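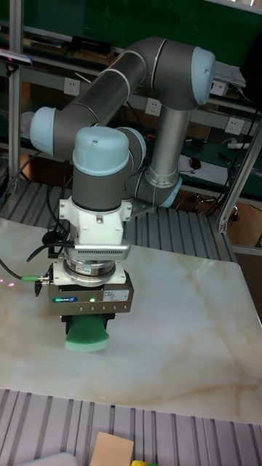
Sponge in the gripper, just over the marble top. Wiping task, Brasthorpe robotics club.

Wiping tips from the club bench

Posted Sep 6, 2026

Quick page, typing this between sessions. We've been on the table-wiping project since February and people keep asking the same stuff, so it all goes in one place. Half of it works for your kitchen counter too.

Sponge

Plain kitchen sponge, green is fine, any color is fine. Rinse a new one before first use, they come with some kind of softener in them and it smears. Wring hard. Then wring again. A dripping sponge under a gripper with cables on it = bad day.

Don't clamp it to death. If the sponge pinches into a bow tie the middle lifts and you wipe two stripes with a dirty stripe between. Close the fingers slow, stop when it holds, tug test by hand.

Swap it after 4 sessions. Sooner if it smells.

Height

Start high and come down in small steps. You want the bottom of the sponge squashed a little, not flat. Flat means the arm is pushing on the table and the table will win. The Deltodlow team skipped this at the spring meet and hit a protective stop 2 minutes in. Set the force limit first!! Then the height. Write both in the log.

Same thing by hand really, pressing harder doesnt clean better, it just squeezes the dirty water back out.

Path

Overlapping rows, long side first. Overlap by more than 2 fingers if the sponge has a rounded edge, the edge doesn't touch as well as you think. Finish each row past the spill, lift, come back. If you drag back through it you just paint.

Run speed at 85 percent tops with a damp sponge. Dry test run first, every time you change the path, even a tiny change.

Marble and marble-look tops

No vinegar. No lemon. No scrubby side. Real marble etches and the dull spots stay. Warm water and one drop of dish soap, then a clean water pass, then dry with a towel (human job for now).

Veining hides crumbs and coffee. Crouch down and look across the surface toward the light, you'll see what you missed. Patterned tops fool the camera too, so test with a spill that stands out before you try a pale one.

Cables

Loop them loose, away from the wet side. Move the wrist through its whole turn by hand-guiding and watch the slack. If a cable goes tight anywhere, redo it. Check the connector collar is snug, finger tight.

Grooved aluminum

The slots eat everything. Crumbs, screws, little blocks. Old toothbrush plus the thin vacuum nozzle. Don't pour water anywhere near it, wipe with a barely damp rag and run the corner of the rag down each groove.

End of session

Sponge OUT of the gripper, rinsed, stood on its edge to dry. Wipe the gripper body with a dry cloth only, no spray. Put the Fonard cloths back in the Fonard tub, not the rag bin, we keep losing them. Arm parked up high, power off at the wall.

Chan Cup rules say bring your own sponge and a spare. Pack the spare now.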